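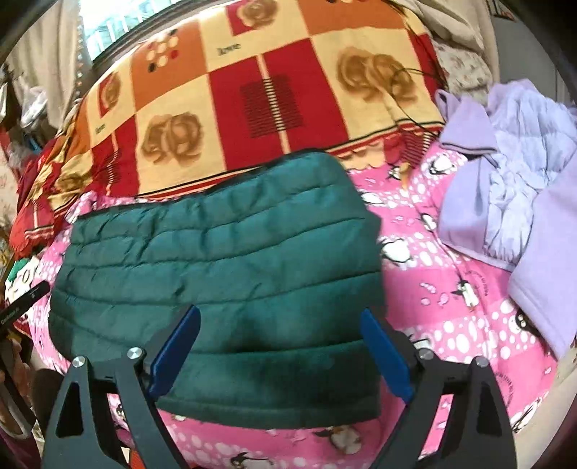
May 28, 2025

Workshop for the club's repair project in Walldale. Bench open from 9, first visitors already at the door. We received 54 items over the morning, mostly lamps and kettles, also one sewing machine from the Noden group which must go back to them in September.

Kettles: all tested for earth fault before opening. Failed ones have a red label, please do not put them back on the shelf.

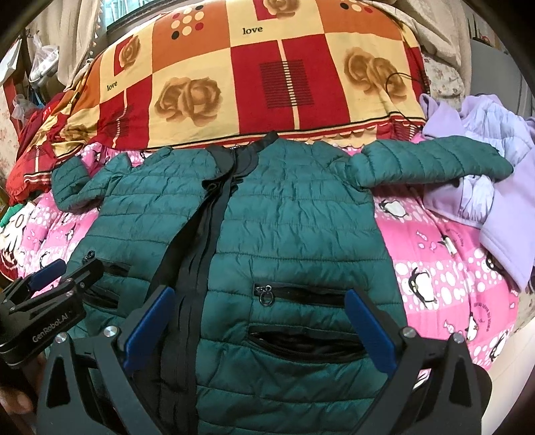
Sewing machine: belt is too slack, the motor runs but the wheel slips. Ordered 2 belts from Gautam, one as spare. Price to be paid from the Horisside grant, I keep the receipt in the tin.

Still open: 4 lamps without plug. New president wants that we make the same day in Noden after summer. I said yes if they have a room with enough sockets. To ask: who brings the tester?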